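## 3. Setting up the siege of Estgate

Read this section before you open the bags. Most of the letters we get are from people who opened the bags.
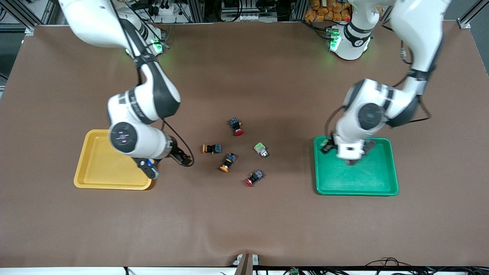 *Work surface with a yellow tray and a green tray.*

You will need a table, two to six players, and an evening you weren't fond of. The short siege lasts one winter of game time. The long siege lasts until Estgate falls, or until somebody has to catch a bus.

### 3.1 The board

1. Unfold the map and lay it with the Cokwood at the northern end. The map has a northern end. Look for the snow.
2. Flatten the creases by bending each one gently backwards. Do not iron the map.
3. Stand the 12 wall sections in their slots, beginning at the gatehouse. The slots are numbered and so are the walls, but the numbers on the walls are on the bottom.
4. Put the Nirnik figure in the river. She stays there, asleep, until the Thaw card is drawn.

> **Note:** In first printings the river is shown flowing uphill. This has been explained in the novels as a curse. Please carry on as normal.

### 3.2 The garrison

5. Give the defending player 24 soldiers, the granary and the bell.
6. Place at least one soldier on every wall section. The rest may go anywhere inside the city, including the tavern, where they count as half a soldier each.
7. Set the granary dial to 400. Each point feeds one soldier for one day. Horses eat double and the bishop eats triple.
8. Shuffle the Rumour deck and put it face down by the bell.

**Caution:** Do not let the defending player shuffle the Rumour deck and also hold the bell. The rules allow it. Friendships haven't always.

### 3.3 The besiegers

9. Divide the attacking army among the remaining players. If there are more than two attackers, each must also take a Grievance card and keep it secret.
10. Camps go on the dotted hexes outside bowshot, except for House Ostrowski, whose camp always goes inside it. They have been told.
11. Roll for each siege engine. On a one, it is still on the road and will turn up in January with a wheel missing.

> **Note:** Players who have read the books will want to point out that House Ostrowski changed sides before the siege began. In the game they change sides during it, on a roll of six. Readers may sigh once per round.

### 3.4 Before the first turn

12. Check that the bell is upright, Nirnik is in the river and the Grievance cards are hidden.
13. The defender rings the bell. Play passes to whichever attacker flinched.

Allow roughly half an hour for all this the first time. If you have leftover soldiers, count the tavern. If you are short of soldiers, check under the map, then check the cat.

**Caution:** The Nirnik figure has sharp wings. Store her in the foam cut-out marked with her shape, nose first. She will go in tail first as well, but she won't come out again.

For what happens when the granary reaches zero, see section 7, "Boots and other meals".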